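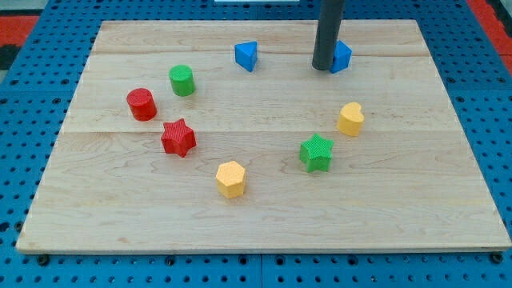
Capítulo 4. Áreas de figuras planas

Antes de começar: régua, lápis, papel quadriculado. Calculadora só no fim.

Área = quanto de superfície uma figura ocupa. Perímetro é outra coisa – o contorno. Muita gente troca os dois na prova, cuidado.

Neste capitulo: retângulo, triângulo, trapézio. O círculo fica pro 5.

Problema de abertura. O terreno de Ingvild Bakke, em Nygård, é retangular e tem 147 m por 20 m. Qual a área? E se ela vender metade, o perímetro tambem cai pela metade? Anote seu palpite, voltamos a ele na seção 4.3.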